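Folding and Storing Towels and Bed Linen

Household Tips > Laundry and Linen

Most linen cupboards are too full and too tight. Towels get pushed in on top of one another, the ones at the bottom stay there for a year, and fitted sheets end up rolled into a ball behind the pillowcases. The tips on this page cover towels, sheets and the cupboard itself. None of it needs special equipment.

Before you fold

Make sure everything is fully dry. Towels often feel dry on the outside when the hems are still damp, so pinch the thick edge between your fingers to check. If it feels cool, hang it up again for an hour. A damp hem will make a whole shelf smell musty within a week or two.

Shake each towel hard when it comes off the line or out of the dryer. This lifts the pile and takes out the worst of the stiffness. Line-dried towels in hard water areas will always be a bit rough. Half the usual amount of detergent helps more than softener does, as softener coats the loops and the towel stops taking up water.

Don't iron towels. Iron pillowcases if you like them smooth, and do it slightly damp.

Where to fold

You need a flat surface wider than a bath towel. A kitchen table is fine if it is clean and clear. A made bed is better for sheets and large towels, and it saves bending if the mattress is a high one. Pull the sheet reasonably flat first. Put finished piles towards the middle, where they won't slide off, and work along the side nearest to you.

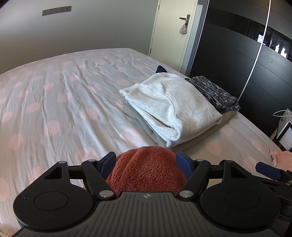

Dariusz Wilczyńska writes that he gave up folding on the bed years ago because his back couldn't take it, and now does everything standing at an ironing board set to its highest position. He drapes the towel across the board, folds it in half there and finishes it against his chest. He adds that hand towels are the only thing he still does sitting down.

The ironing board works well for anything up to bath towel size. For a bath sheet or a double duvet cover the board is too narrow and the ends will drag on the floor.

Bath towels

Fold to suit the shelf, and fold them all the same way. Measure the depth of the shelf before you settle on a method. For a standard airing cupboard, this one fits:

Lay the towel out with the long side facing you.
Bring one short end over to meet the other.
Smooth it from the fold outwards with the flat of your hand.
Fold in thirds the other way, so that the side hems are hidden inside.
Fold once more if the shelf is shallow.

Stack with the rounded fold facing out. You can then pull one towel from the pile without dragging the next one with it.

Rolling takes up more room on a shelf but less in a basket or a deep drawer. Fold in thirds lengthways first, then roll from the end without the hanging loop.

Fitted sheets

Put a hand inside each of two neighbouring corners, with the sheet inside out. Bring your hands together and flip one corner over the other so that it sits inside it like a pocket. Run your hand down the edge to find the third corner and tuck it in, then do the same with the fourth. Lay the sheet down with the elastic facing up, fold the elastic edges in to make a rough rectangle, and fold that in thirds. It won't be perfect and it doesn't need to be.

If the elastic has gone slack, new elastic is cheap and can be threaded through the old channel with a safety pin. Old fitted sheets with worn centres make decent dust sheets for decorating.

Keeping sets together

Store each set inside one of its own pillowcases. Fold the fitted sheet, the duvet cover and the other pillowcase, slide them all in and fold the open end under. This is the best habit on the page if you have beds of different sizes. Mark the size on the care label with a laundry pen, S, D or K, so you don't have to unfold a sheet to find out.

How much to keep

3 sets of bedding for each bed is plenty: one on, one in the wash, one in the cupboard. For towels, allow 2 bath towels per person and a few spare for visitors. Anything past that tends to sit at the bottom of the pile. Animal rescue centres will often take old towels, but ring first, as many don't want duvets or pillows.

The cupboard

Put clean towels at the bottom of the pile and take from the top, so that they wear evenly. Leave a gap between the top of the pile and the shelf above, wide enough for your hand. Slatted shelves let air through. If yours are solid, line them with plain paper and change it when it yellows.

If there is a hot water cylinder in the cupboard, keep linen off the pipes and don't pack it against the tank. Spare blankets can go on the highest shelf in a cotton bag. Plastic bags trap moisture and are best avoided for anything stored up to 5 months or longer.

Lavender bags smell pleasant for one season and then need a squeeze or a refill. Cedar blocks can be rubbed with fine sandpaper when the scent fades. Neither will get rid of moths once they are in, so if you find holes in a wool blanket, empty the whole shelf, vacuum into the corners and wash or freeze everything that was on it.

See also: Removing mildew from bath mats; Drying washing indoors in winter; What the symbols on care labels mean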